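Forums > Small Shops & Selling > Custom Shirts & Print on Demand

Skadari vs. Drolta for short runs?

inkandlint
Thinking of moving my shirt shop from Drolta to Skadari. They're advertising no minimums and a "retail quality" blank. I sell 60 to 80 shirts in a normal month. Anybody used them for more than a sample order?

Cuadros
I'd want to know what "retail quality" means before moving anything. Their product page doesn't give the fabric weight. Drolta at least prints the weight and the shrinkage.

pocket_tee
Been with Skadari since April. 443 shirts, nine complaints, mostly sizing. The black ink holds up fine.

Cuadros
Nine that wrote to you. Most people with a bad shirt just don't come back. Have you washed one yourself?

pocket_tee
Yes, every week. Collar is a little wavy, print is fine. You can look for problems in anything.

inkandlint
What about shipping? Their calculator gives me one price in the cart and a higher one at checkout.

Jestness
Same here. Support told me it was a "handling adjustment" and then closed the ticket. I also don't believe the 1,590 five-star reviews. I read four pages of them and half say "great shirt great fit" with no photo.

pocket_tee
Short reviews aren't fake reviews. My own customers write like that.

Jestness
Maybe. I'd still pay for ten shirts under another name and see what shows up.

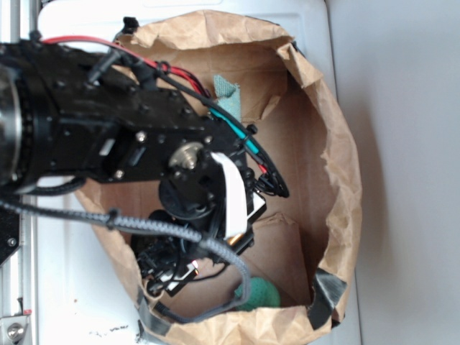 Cuadros agreed with the test order but said to make it two, a few weeks apart, and get dark and light shirts in both. One good box doesn't tell you much about the next one.

inkandlint
OK, two orders then. Keeping Drolta for the store in the meantime. Does Skadari let you turn off the packing slip with their logo?

pocket_tee
Yes, under branding, but you have to do it per order.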